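Jarnen Pool Posts Revised Lap Swim Rules
By Yuk-lan Kuo
March 2022
2 min read

The 50-meter pool at Jarnen will reopen for lap swimming in May with a revised lane plan. Lanes will be set by pace per 100 meters, and swimmers will circle counterclockwise in all of them. The Zaston masters group keeps two lanes for its morning session.

Timing pads supplied by Brandska have been fitted at the deep end. In the test period the system logged 3419 lengths, of which 132 were flagged as missed touches and corrected by hand. Most of these came from open turns made near the lane rope.
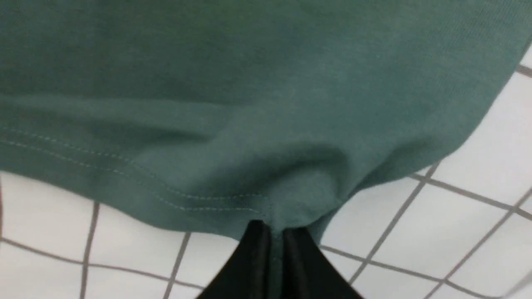

The 800 freestyle time trial will be the first event run on the new pads. Entries close when all heats are full. Seed times may be from short course or long course, but the course must be stated on the form.

Contact the pool office | © 2022 Jarnen Swim News | Back to top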